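Recording your first set of memory-swap demos

So you have the arm calibrated and a donated desktop on the bench. Great, this is the fun part! By the end of this page you'll have 60 clean demonstrations ready for training, and you'll probably want more.

Start with the case flat on its side and the cover off. Open the Skeltov recorder, pick the wrist view, and check that the fingers show at the bottom of the preview. Now drive to the hover pose over the board and stop there for a full 4 seconds before you do anything else. The policy learns a lot from that still start. 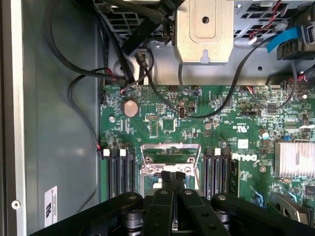
Hover pose over a Dell board, fingers pointing up toward the CPU socket, with DIMM slots on both sides.

From the hover pose, pick one slot and go. Move slowly, keep clear of the cables, and if you fumble, keep recording - a recovery is a great example too. Press Save when the arm is back at hover, then type a short label such as "left bank, outer slot."

Between takes, nudge the case a little or turn it a few degrees. Didier Delorme trained our Govora model on 1,000 takes with the case clamped in one spot, and it fell apart the moment we moved the bench. His next set was much smaller, with the case shifted every time, and it worked beautifully!

When you reach 60, run the Gelis checker. It flags dropped frames and missing labels - redo those takes before you upload.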